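Week 9: Faults in two-arm cells
Lecturer: Tyyne Turunen. Notes taken up by Jaxon Gill.

Last week covered joint limits. Today is a single case, the Candden bench fault, which you will also need for the written report.

The task was a plain pick and place. The left arm picks up a part near the middle of the table, the right arm waits at the back, then they swap. Both arms share one controller and one clock. The fault came at cycle 1061 of a planned 1776. The right arm left its waiting pose 400 ms early and entered the shared zone while the left gripper was still closing. The two grippers touched. Neither joint tripped its torque limit, so the program kept running until Omprakash Shukla hit the e-stop.

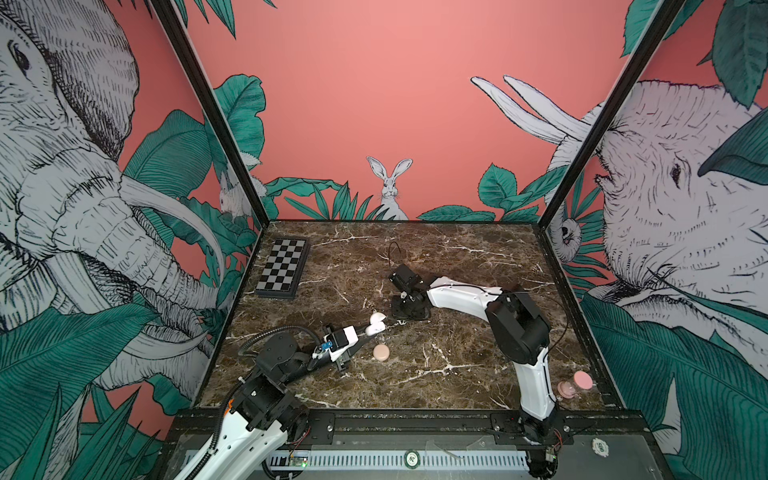 The log showed the left arm's "clear" signal still set from the previous cycle. It should have been reset at the start of each pick. The reset line had been moved inside a branch that only ran when the sensor reported a part, and on this cycle the sensor missed it. The right arm read the old value and went.

Terms to know: stale flag, interlock, shared zone, protective stop.

What was changed:
Clear flag now resets at the top of every cycle, with no conditions.
Right arm checks the left arm's measured position as well as the flag.
Collision torque threshold lowered on both wrists.
A missed part now stops the cell.

Ekene Onuoha's question from the tutorial: would the position check alone have prevented the contact? Work through the timing before you answer. Assume the position data can be one control tick old.

Reports go to Jouko Pesonen. Include a timing diagram, labelled by hand if you like.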